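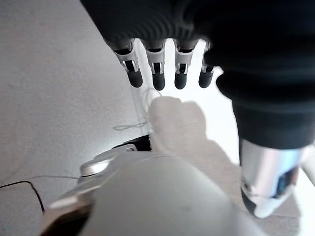 Fitted sheets take twice as long to fold as flat ones and ought to be counted separately, Nusrat Ansari told Thursday's meeting on the new linen room in Tatanham.

The room, on Tarar Street, opened in July and sends out clean bedding to families in temporary housing. It has given out 810 sheets so far, 555 of them singles. The rest were doubles.

Irfan Bukhari, who manages the stock, said doubles would from now on be folded in half lengthways, then in half again, before being laid on the table and smoothed flat. Sheets had been coming back from the shelves with hard creases, he said, and several had to be ironed again before they could go out. 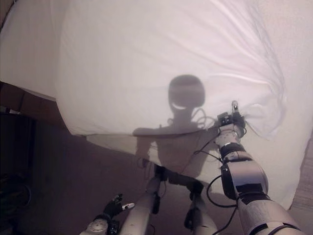

A white sheet held up at the linen room, Tarar Street.

The meeting also agreed to buy 2 more shelving units at a cost of £195. Pillowcases will move to the lower shelves and towels will be kept by the door.

Kiri McPhee asked whether coloured bedding would be accepted. Mr Bukhari said it would, provided it was washed first and came as a full set. Duvets cannot be taken at present as there is no space to store them.

Bedding can be dropped off on weekday mornings until noon. Bags should be marked single or double.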